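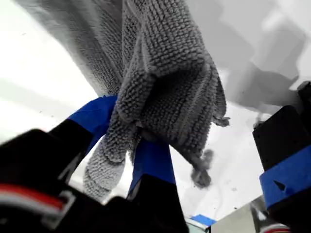

Can a microfiber towel be washed with cotton? It should be washed separately. Loops trap cotton lint and hold it through later cycles, which lowers absorbency. A gray towel with a dense looped surface, like this one, also has a stitched hem, and the loops next to the stitching collect the most lint. Use liquid detergent and no fabric softener.

What weight is the Flonotow bath towel? 491 gsm. The hand size, sold as Barkunlow, is the same fabric.

Should loose tufts be pulled? No. Trim them level with the pile using small scissors. Pulling can open the row of loops behind the tuft.

Filed under: Home Textiles > Towel Care FAQ

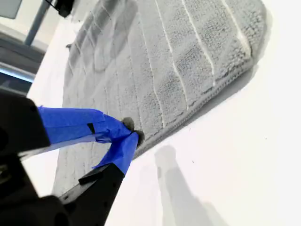 2 min read

How should the towel be laid out before folding? Flat on a hard, clean surface, with the hem facing you. Smooth along the ribs and then across them. Fold in half by matching hem to hem, and press out the air with the flat of the hand.

What is the drying limit? Low heat only. High heat stiffens the fiber ends, and the change is permanent.
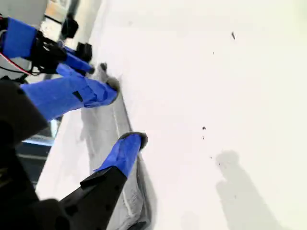
How is a towel stored on a narrow shelf? Fold it lengthwise until it fits the shelf depth. A long gray strip of cloth such as the one on the white surface can be stored at full length or rolled from one end. Do not stack other items on rolled towels.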